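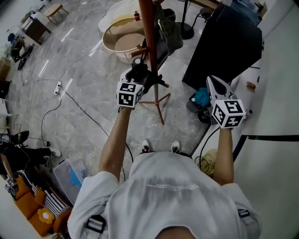 4.2 Where things settle

Households in the study were asked to keep a log of every object that spent more than one night away from its agreed place. The 17 homes produced 2,548 entries over 20 weeks, a total that embarrassed several participants and cheered the authors, who had budgeted for far fewer.

Objects did not spread evenly. As Figure 3 shows, most entries fell within a few steps of the front door or on the nearest flat surface to it, a pattern we call the landing zone. Homes with a large hall had large landing zones. Homes with no hall at all used the stairs, and one family in Brenia used the piano, which had not been opened since the move.

Figure 3. Log entries by distance from the front door, all homes. Items left in cars are excluded.

Floor area turned out to be a poor guide to how crowded people felt. Harries (Section 2) argued that families who move somewhere bigger fill the new rooms at much the same pace as the old ones, and our logs give her little trouble. The three households that had moved to larger homes during the previous year reported a short happy spell, usually ending when the spare room acquired a door that had to be pushed. After that their weekly entries were close to those of the households that had stayed put.

Storage bought during the study had a mixed effect. Baskets and lidded boxes lowered the count for a fortnight or so, after which the boxes themselves began to appear in the log. One participant in Bumero listed the same empty box in July on four occasions, each time with a different plan for it. Hooks did better – coats hung on them stayed hung – although bags tended to arrive on top of the coats and stay there too.

We had expected children to account for most of the entries, and the adults had clearly expected it as well. When entries were sorted by owner, post, chargers and things awaiting return to a shop outnumbered toys in all but two homes. The adults of those two homes have asked for a copy of the table.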